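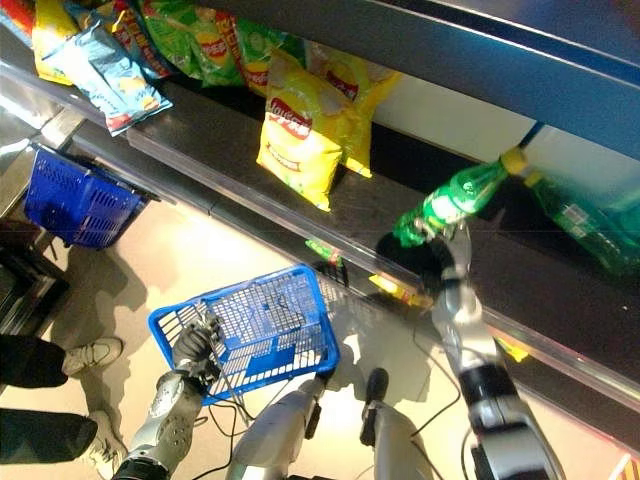
Why are the chips so often shelved right by the soda?
The two get bought together, and a store sells more of both when a shopper can reach them from one spot.

Grocers in Torville have arranged their snack aisles on that idea for as long as most of their customers can remember. Chips stand up in a row along the back, bottles sit close by, and baskets are stacked wherever there is floor to spare. It is the busiest stretch of shelf in the store between four in the afternoon and dinnertime, and it gets less thought from the people using it than any other.

The chip bag is a hard thing to shelve. It is mostly air, it has no flat bottom, and it slides. A row that was straight at opening time has slumped by noon, with one bag tipped forward over its neighbor and the next one creased along the top where a hand grabbed it and let go. At Hegazy Market, on the east side of town, the evening crew straightens the chips before it touches anything else. Bags are pulled up to the front, logos out, and the ones with crushed corners go to the back of the row if the seal is good. If the seal is bad they come off the shelf.

Color does a lot of the sorting. Shoppers look for the yellow bag or the red one or the green one well before they read a word on the label, and a Lay's bag can be picked out from the end of the aisle by its banner. Color does not mean the same flavor from one brand to the next, though, and that causes most of the returns Hegazy sees in this aisle. People grab green expecting one thing, get home, and find another. The store has tried flavor cards clipped to the shelf edge. They fall off, or children take them.

Bottles are easier to line up and harder to carry. A 2-liter bottle of soda weighs more than 4 pounds, and a shopper who came in for a bag of chips often leaves with a couple of them. The stores in Starville, twenty minutes up the road, keep their big bottles on low shelves for that reason. Hegazy puts its small bottles at hand height and the big ones at the end of the aisle, near the registers.

The usual way to pull a bottle is by the cap, and it is a poor one. Bottles on a full shelf are tight against each other, and lifting one by its neck tends to drag the next one along. It is better to tip it a little toward you and take hold of the body. If it has been dropped or knocked over, let it stand for a while at home before opening it.

Then there is the basket. The plastic hand basket is a simple piece of equipment, and the one most stores in the area use is made by a supplier called Jarkmont. It holds plenty for a quick trip, as long as it is packed in some kind of order. Bottles go in first, lying down, with the caps all pointing the same way. Cans fit in the gaps. Bread and chips ride on top. Packing it the other way around gives you a bag of crumbs at the register, and the cashiers say they see it every evening.

Baskets also get left on the floor while people compare prices, and in a narrow aisle this is a nuisance. Hegazy added a second stack halfway through the store last November, next to the crackers, so that shoppers who had come in for one item and picked up five would have somewhere to put them. The store bought 24 new ones for the purpose. Several have since wandered out to the parking lot and come back.

Prices are worth a look before you fill one. The shelf tag gives the cost per ounce in small type, usually in a corner, and the biggest bag is not always the cheapest by that measure. Sale tags in this aisle change often, and the deal is frequently on two bags of the same brand. Check whether the flavors can be mixed. At Hegazy they can. At the larger Starville store they have to match, and the tag says so on its bottom line.

Restocking is done after nine, when the aisle is quiet enough to leave a cart in it. Older bags are moved forward, new ones go in behind, and the shelf edge gets wiped down with a damp cloth. The soda comes last, one case at a time.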